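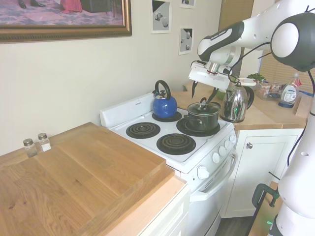
May 19, 2019

Kitchen notebook, Jorkwood building. Written by Guangming Xiong.

Today I worked on the stove. I wanted to finish the list of the burners before the week starts, so that the next person who cooks or tests here does not have to guess. The old notes from April are partly wrong and I crossed them out, please do not use them anymore.

First, the arrangement. From now on the blue kettle lives on the back left burner and the black pot with the glass lid lives on the back right. The two front burners stay free. Before, everybody put things where they wanted, and when I compared my notes with the notes of Li we had different results only for the reason that we did not use the same coil. I lost one full afternoon on this in April and I do not want to lose another one.

Second, the coils. I tried each one with the same pot and the same water, 3 liters, lid on, knob at the highest position. Front left is the fastest. Back right is slow in the beginning and then it is fine. Back left needed 11 minutes more than front left, and this is too much for a difference of coil only. I took the coil out when it was cold, cleaned the two ends where it goes into the socket, and put it back. After cleaning it was better but still the slowest. I think the socket is a little loose. If somebody pushes the coil down with the hand (cold stove, please!) one can feel that it moves more than the others.

It is not urgent. For the blue kettle it is good enough, and when we need boiling water quickly there is the steel electric kettle on the right counter. I ask only that nobody uses back left for a timed test until we have a new socket. I wrote to Cavov to ask the price of the part. They want the model number of the range and I will copy it for them tomorrow.

Third, the knobs. They are in a column at the right side, and this is the biggest source of mistakes in this kitchen. When the knobs are in a row at the front, one can guess which one belongs to which coil. In a column it is not possible to guess. Two times today I turned on the wrong burner, and I am the person who made the list. The order I found I wrote on a card, and the card is now in the drawer with the towels. It should be better to have it on the wall, but I did not find tape which holds near the steam. Li said that Avidix sells a heat-proof label, we can ask for a small quantity.

Drip pans: I washed all of them. The front ones were easy. The back ones had something burned inside, sugar I think, and I left them in hot water with soda for 30 minutes and then they came clean with the soft sponge. Do not use the steel wool, it takes away the black surface. Under the cooktop there were also some crumbs and one dry noodle.

Lid of the pot: the knob on top was loose and turned around by itself. I tightened the screw from inside. Please do not tighten more, it is glass. The side handle of the pot should point to the left, not to the front, so that a sleeve cannot catch it. I prefer that we all keep this habit.

Counter on the right side: I did not reorganize it, only wiped. The plant I gave water. The clear container with the small packages is still mixed, and I think half of it is too old to eat, but I did not want to throw away things of other people. If you have something inside, take it out or write your name on it.

Cost until now: 3,803 for the whole kitchen, including the delivery, without the part from Cavov. I put the paper in the blue folder.

To do:
- copy the model number of the range and send it to Cavov
- repeat front right, I forgot to write down the start time
- ask Li if he still has the second glass lid
- oven: not tested at all. The door closes well - the light inside I did not check.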